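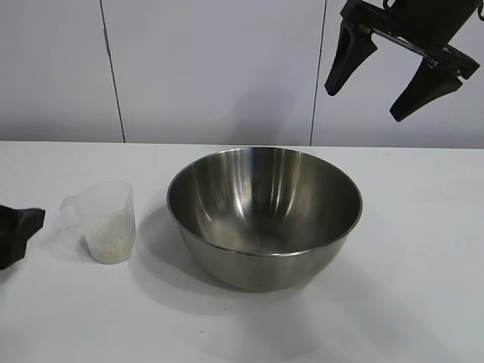
A cup of rice and a mixing bowl.

Towns should keep the lights on after lunch on Sunday

27 Jan 2023

Hartley spends a good part of its visitor budget asking people to come for the weekend. The ads run in the city papers, the billboard on the highway says "Stay a While," and the hotel tax goes up a little every few years to pay for it. Then Sunday comes, and by 2 in the afternoon most of downtown is locked.

I have lived here long enough to be used to it. Visitors are not used to it. Walk down Main Street on a Sunday in June and you will see couples reading the hours on one door after another. The history museum is closed all day. The antique mall closes at noon. The visitor center, the one place that could tell them what else to do, is open Monday through Friday. A tourist office that keeps bank hours is serving the people who work in it.

Most of those couples get back in the car and drive the 20 miles to Haltard. Haltard has less to see than we do. Its courthouse is plainer and its river walk is shorter. What it has is a coffee shop, a bakery, two galleries and a small rail museum that all stay open until five on Sundays, and a sign at the edge of town that says so. People remember a town where they could get a sandwich and use a restroom.

The usual answer from our side is that Sunday doesn't pay. Shop owners have told me this for years and I believe them. If you are the only store open on your block, you will sit there with the heat on and sell a greeting card. But that is a problem of being alone. Ten stores open on the same afternoon make a street worth walking down. One store makes a long day for whoever is behind the counter.

So somebody has to go first, and I don't think it should be the shop owners. They carry enough risk already, and a good many of them want the day for church or family. The town should go first, with the things the town runs. That means the visitor center, the museum and the restrooms at the park. Open those on Sunday afternoons from June through the fall, put the hours on the highway sign, and leave them there long enough for people to learn them. One season isn't long enough. When the museum tried Sundays before, it gave up after six weeks and announced there was no demand, having told almost no one it was open.

Paying for it is a fair question. I would take the money from the events side. Last year the town put on the Stolus Street Fair, the Vomton Lake boat parade and a winter lights night, and each of them got more promotion than the rest of the calendar put together. I like the boat parade. I have gone to it most years and I'd be sorry to see it end. But an event fills the motels for a night and leaves the next 10 weekends as they were. If 200 people come through on an ordinary Sunday and half of them eat lunch here, that is steady business, the kind a restaurant can schedule a cook around.

Some people will say the quiet is part of the appeal. There is something to that, and I wouldn't want to live in a place that sells fudge on every corner. A museum with its door open doesn't make much noise, though. The visitors we get are mostly retired couples and families with a kid or two, and all they are asking for is a few hours of something to do before the drive home.

Closing Mondays and Tuesdays would cover some of the staffing. Very few travelers come through early in the week, and the school groups that do can call ahead, as they mostly do now. I understand this would change the schedules of people who have had the same schedules for a long time - it should be talked over with them first, and weekend hours should be paid as weekend hours.

The council takes up the tourism budget again this spring. The draft has new banners for the light poles in it and a redesigned brochure. It has nothing in it for Sunday hours. I'd ask them to hold the banners for a year and spend that money on a person with a key to the visitor center.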